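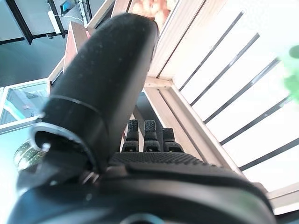
The ferry to Rikska left at dawn, and I was so early that the gulls were still asleep on the ticket shed. I had waited eleven years to see the bell festival! My grandmother had talked about it all through my childhood – how the whole island went quiet, how every household carried its bell up the hill, how you felt the first note in your knees before you heard it. On the boat I kept going over the one she'd left me, wrapped in a winter scarf. It was black all over, with a speckling of pale dust I had never had the heart to wipe off, the same sort of fine dust that shows on the big black finger up top, and I wasn't about to start cleaning now.

We stopped at Yeo to take on mail and a crate of oranges. A woman in a yellow coat sat down across from me and nodded at the scarf.

"Going up the hill?" she asked.

"If they'll have me."

"Oh, they'll have you," she said, and gave me an orange.

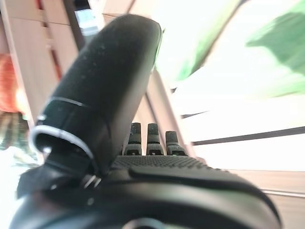

The hill was so much steeper than my grandmother had ever let on. There were 249 steps, painted on the risers in white, and by the last of them I was puffing like a kettle and grinning at everyone. What a view, though! You could see clear back to Rumer, and the roofs of Traltley beyond it, and the sea in between as bright as foil.

Then the talking died away. A boy near the front held up his hand. People unwrapped their bells from towels and socks and flour sacks, and I unwrapped mine, and my fingers were shaking so badly that I nearly rang it too soon.

The hand came down.

She was right about the knees. It came up through the grass and into my boots, and then the air was full of it, high bells and low bells and one that clanked like a saucepan – mine! It had a crack I'd never noticed. The woman in the yellow coat turned around, laughing, and shouted something I couldn't hear, and I rang it harder.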